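Big paper sort-out day! Years of kids' drawings, school letters and takeaway menus, all out of the drawer and getting a proper home at last. I'm weirdly excited about this. 1/5

First job was picking folders. I went for the Romora ones, 9 in a pack, and I love them already — bright colours, so the children can find their own stuff. 2/5

Blue is for drawings. Look at the shine on it next to the marble! And yes, the toy car lives on the table now.

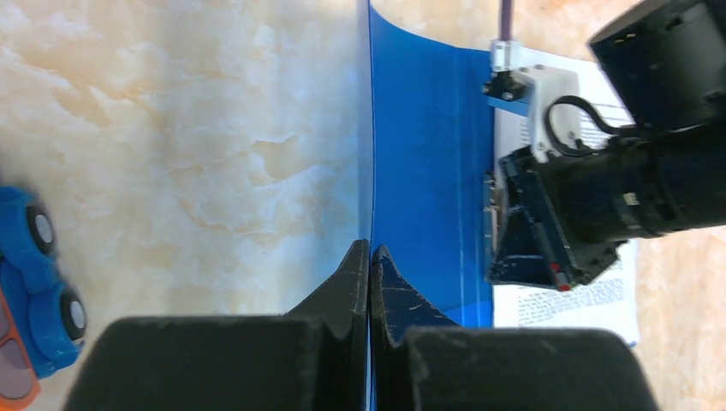 3/5 Next up, school letters. I kept 18 and recycled the rest (goodbye, Nedville fun run form from two summers ago). It felt brilliant!

4/5 Menus were easy. One from each place we still order from, all in one folder — the kids get to choose the colour.

5/5 Drawer is done before teatime! If you've got a good trick for storing big paintings, please tell me, I've still got a whole roll of them under the bed.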